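Mayrhofer Wall-Hung Bathroom Vanity Unit
By Gokusico Bathrooms, Brultstead

A good bathroom starts with the piece you stand in front of every morning, and for most of us that is the vanity. We have been fitting bathrooms in and around Brultstead for a good many years now, and the Mayrhofer is the unit we find ourselves recommending again and again, to young families and retired couples alike.

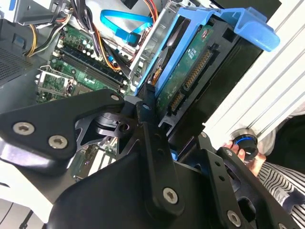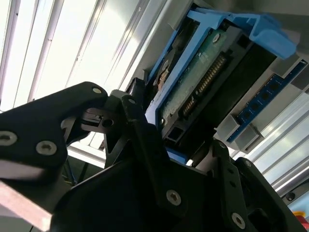 The Mayrhofer hangs on the wall with clear floor beneath it, so a small room feels a little bigger and a mop goes straight under. It comes with two deep drawers on soft-close runners. The top drawer is shaped around the drain pipe, and we asked for that cutout to be kept as narrow as possible, so you still have proper space on either side for toothpaste, razors, hair things and all the odds and ends that otherwise live on the edge of the sink. The lower drawer runs the full width and will happily take bath towels if you roll them.

Our designer, Lenuța Onu, spent a long time on the finishes, and we think it shows. She wanted colors that would sit nicely with tile you may already have, because plenty of our customers are changing the vanity and leaving the walls alone for now. You can choose from chalk white, soft sage, deep navy or natural oak veneer. If you are torn between two of them (and most people are!), come by the showroom and borrow a sample door. Take it home, prop it up in your bathroom and look at it in the morning and again at night with the lights on. Sage in particular changes a great deal from one room to the next, and we would much sooner you found that out before ordering.

Choosing a basin

The standard basin is a one-piece ceramic top with a gentle slope toward the drain and a raised lip along the back. It is easy to wipe down and there are no joints for grime to settle in. If you would like something with more character, the unit also takes the Lultitura countertop bowl, a round basin with a matte glaze. It sits higher than the standard top, so we hang the cabinet lower to keep the rim at a comfortable height. Do tell us early on if you are thinking of the bowl — the pipework in the wall moves too, and that is a simple job before tiling and a messy one afterward.

Faucets are sold separately. The ceramic top has one hole, drilled in the center. The Lultitura has none, and goes with either a wall-mounted faucet or a tall one set beside the bowl.

Your wall

A wall-hung vanity is only as steady as what it hangs from. On brick or block we fix straight into the wall with the brackets supplied. On a stud wall we like to put a timber brace between the studs first, and Benedikt Vogler, who runs our fitting team, will check this for you when he comes to measure. He will also look at where your water and waste pipes come through, and whether the door clears the drawers when they are open. Please don't worry about clearing the room for him, he is quite used to stepping over laundry.

Prices

Mayrhofer cabinet with ceramic top, any painted finish: $549
Oak veneer finish: add $78
Lultitura bowl in place of the ceramic top: add $209
Faucet, drain and trap: priced separately
Measuring visit within Brultstead: free
Fitting: quoted after the visit

Everyday care

A soft cloth, warm water and a drop of dish soap will keep the cabinet looking fresh. Please keep bleach and scouring pads away from the painted doors, and wipe up standing water along the bottom edge when you notice it. The oak likes a dry cloth afterward. If a drawer front ever sits a touch crooked, there is a small adjusting screw on the inside of each runner, and a quarter turn is usually plenty. The matte bowl can show soap marks sooner than the glossy ceramic, so give it a quick rinse after shaving.

Ordering

Painted units are normally kept in stock, while oak is made to order. Call in at the showroom or send us a note with a rough sketch of your bathroom, and do mark the door and the window on it. Lenuța answers most of the notes herself and is always glad to talk through colors.

Prices last updated 2024-02-13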